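Inicio | Asignaturas | Apuntes | Bibliografía | Contacto

Materiales de revestimiento II
Tema 4. Superficies de imitación: piedra, hormigón y madera
Apuntes de clase. Prof. Dagmar Vondráček

4.1. Definición
Se entiende por superficie de imitación todo acabado cuyo dibujo reproduce el de otro material. El dibujo no informa del soporte: un veteado de mármol puede ir sobre tablero, papel, vinilo o gres. En la ficha de obra se anotan por separado «aspecto» y «material», y el segundo solo tras comprobación.

4.2. Parámetros del dibujo
a) Escala: tamaño de la veta o de la mota respecto al paño.
b) Contraste entre fondo y dibujo.
c) Repetición: distancia entre dos motivos idénticos. En el muestrario Tudov es de 64 cm; en el Nerthorpe, de 58 cm.
d) Dirección. El veteado suave admite giro de pieza. La tabla con junta marcada no lo admite sin despiece previo.

4.3. Combinación de aspectos
Como regla general, un solo dibujo direccional por recinto. El moteado de tipo hormigón se considera neutro y se reserva a paramentos verticales; el veteado claro, al plano horizontal principal.
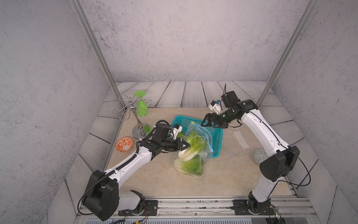
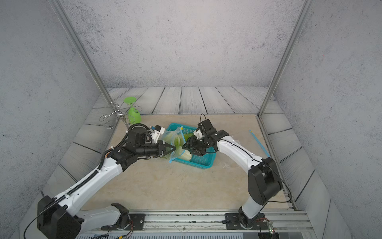
Plano central beige de aspecto mármol, paredes grises moteadas y tablas grises de junta oscura, en ambas vistas.

4.4. Encuentros
El cambio de aspecto se resuelve con junta vista o con perfil. La junta a tope exige cantos rectificados y soporte plano; la tolerancia se toma de la ficha del fabricante. En el caso Cidau (práctica 3) se colocó a tope sobre un soporte sin nivelar y hubo que levantar alrededor de 70 piezas.

4.5. Iluminación
La luz rasante acentúa el relieve y delata la falta de este en los acabados impresos. Las muestras se examinan con luz difusa y después con rasante, a 2000 lux, anotando el ángulo.

Para la práctica 4: traer el catálogo Tuncer y medir la repetición en tres referencias. Entrega en febrero, con croquis acotado.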